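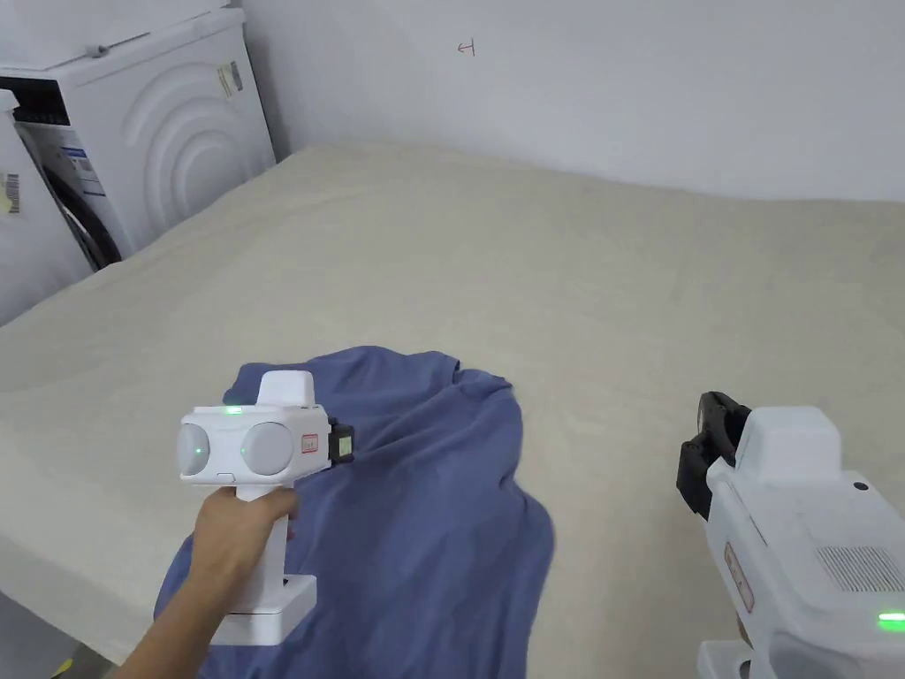

Heriberto Cortés wrote to us after his first week with the Trevel travel steamer to say he wished he had read the part on filling the tank before he switched it on, so we've moved it right up front.

Filling and first use

1. Unplug the steamer and let it cool completely.
2. Twist off the tank and fill it with plain cold water, up to the line and no higher (we know it's tempting!).
3. Click the tank back in, plug in, and wait around 2 minutes for the light to stop blinking. 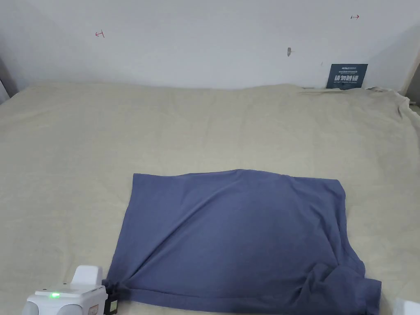
4. Hold the head upright and give it 2 short puffs into the sink, well away from your hands, to clear any drips from the hose.

Note: If your tap water is hard, distilled water will keep the nozzle happy a good deal longer.

CAUTION: Steam burns. Never steam clothing while someone is wearing it, even if you're running late.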